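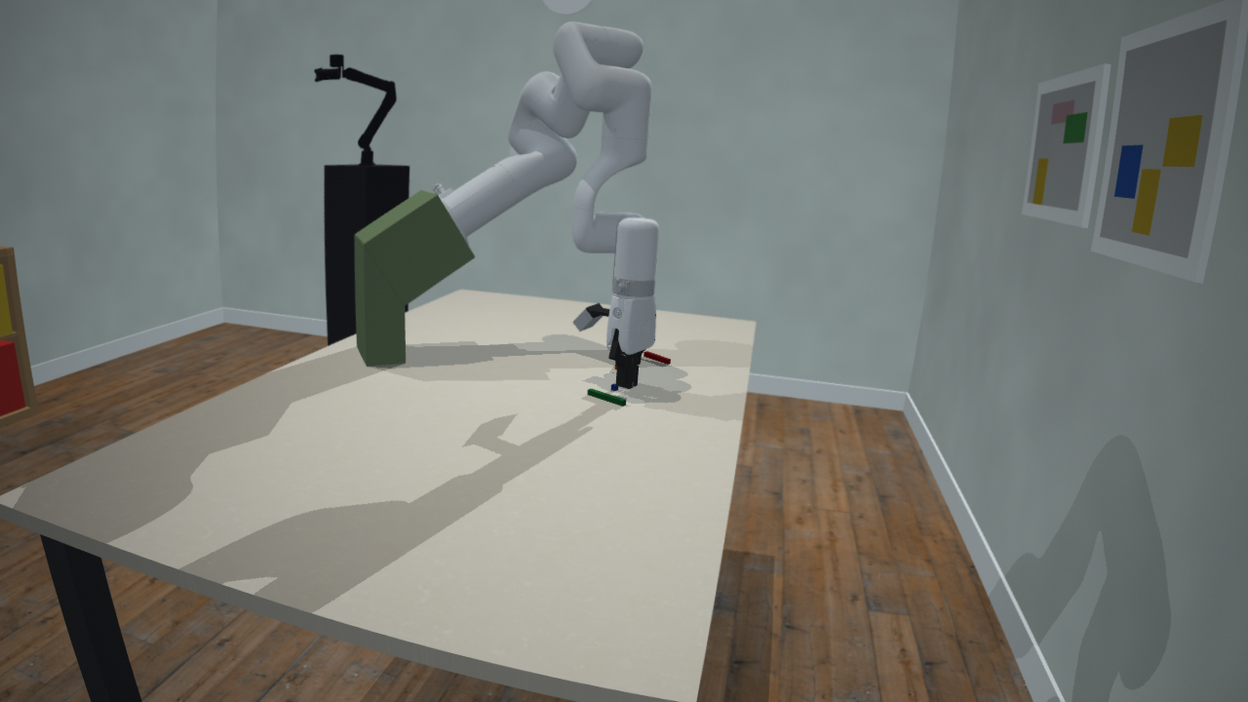
Research > Manipulation > Opinion

Success rates in simulation need a second column

Keabetswe Motaung

The headline figure in most simulated manipulation papers is a single success rate, averaged over trials. I have published such figures myself. I now think the number is close to useless on its own, and that reviewers should stop accepting it without a breakdown by starting layout.

My reason is a result we got in May on Maststead, the tabletop task suite that Renzo Lo Presti and I maintain. The task is plain. A fixed arm with a parallel-jaw gripper must pick a named block from a small set of coloured ones and hold it clear of the table. We ran one learned policy over 2822 episodes, with the blocks dropped at random poses. The average looked respectable and we nearly wrote it up.

Si-eun Ha then sorted the episodes by the distance between the target and its nearest neighbour. With wide spacing the policy hardly ever failed. Once a neighbour came within a finger's width of the target, it failed more often than it succeeded. Our random placement seldom produced such layouts, so the average concealed them. Had we drawn the poses from a smaller patch of table, the same policy would have scored far worse. Had we used a larger patch, it would have scored better still. 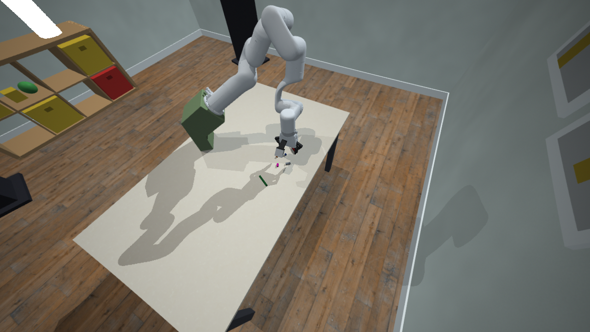
The usual defence is that random placement is neutral. I do not accept this. A uniform draw over a tabletop is a design decision like any other, and it favours sparse layouts whenever the blocks are small compared with the table. Two groups can both write "randomised object poses" in their methods section and be running tests of quite different difficulty.

Lighting has the same problem. Maststead renders hard shadows from the arm, and these cross the table differently depending on where the lamp is put. A policy working from camera images has to cope with a block that is half in shade, with two tones on one face. We had fixed the lamp for convenience. Moving it cost us more than changing the colours of the blocks did, and I have read very few papers that say where the lamp was.

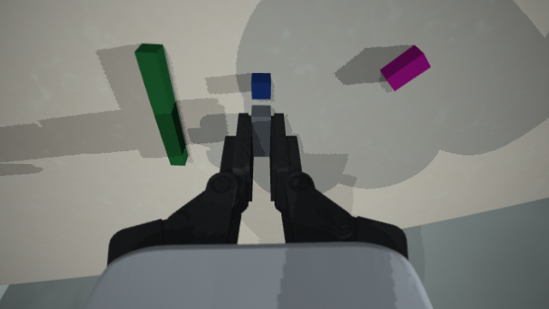 Maststead block task, close view of the gripper with the grey block between its fingers.

Close layouts also expose a weakness in how success is scored. Our checker asks only whether the target ends up above a set height. It says nothing about a neighbour knocked across the table on the way in. Ivar Kvam reviewed 60 of our passing episodes by eye and would have rejected a good many of them on those grounds. We have since added a displacement term, which lowers our own published numbers.

What I would ask for is modest: the placement distribution written out in full, results binned by clearance, at least 100 episodes in the hardest bin, and the checker's code. Lucrezia Zuccaro objects that this makes papers longer and comparison with older work impossible. She is right on both counts. The older figures were never comparable in the first place — we only printed them in the same table.

Contact the editors | Copyright Nelura | Back to top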